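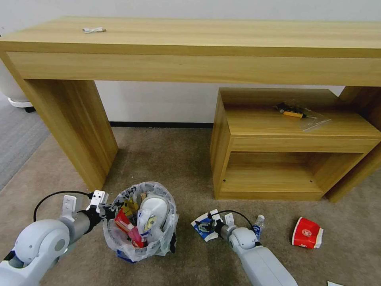

Right gripper holding a blue-and-white paper cup, Grendville test room.

Research updates | Robotics and Automation

1/ The Sarness group has released results from its study of two-armed litter collection on carpeted floors. The work was carried out in a furnished room at our Grendville site and concluded in March. A short summary follows.

2/ The study asked whether a robot performs better when it decides where an item will go before it decides how to pick it up. Most systems we have worked with choose the grasp first and plan the drop afterwards.

3/ Our method, named Bindetti, reverses that order. It estimates the free space at the rim of the wastebasket, selects a release point, and only then looks for a grasp that allows the gripper to reach that point without turning the wrist a second time.

4/ Paper cups were of particular interest. They crumple under light pressure, and a crumpled cup no longer matches the shape the planner began with. Bindetti takes a fresh estimate of the item's outline once the fingers have closed.

5/ Each method was given 90 pickups, divided evenly between paper cups and other light packaging. An item counted as collected only if it was still in the basket when the arm had returned to rest.

6/ The grasp-first method failed on 36 of its 90 pickups. Bindetti failed on 20. Most of the difference came at the basket and very little of it at the floor.

7/ A full basket remains the harder condition. When the contents rise to the rim, there may be no release point that satisfies the planner. In 2 trials it declined to release the item at all, and both are recorded as failures.

8/ Readers should note some limits. All trials used one room, one colour of carpet and a lined basket. We did not test liquids, glass or items lying under furniture, and the results should not be applied to those cases.

9/ The arm controllers were supplied by Boutros under an existing equipment agreement. Boutros had no part in the design of the trials or the analysis of the results.

10/ The trial protocol and the scoring sheets are available on request from the Sarness group office. Requests from university and college labs will be answered first.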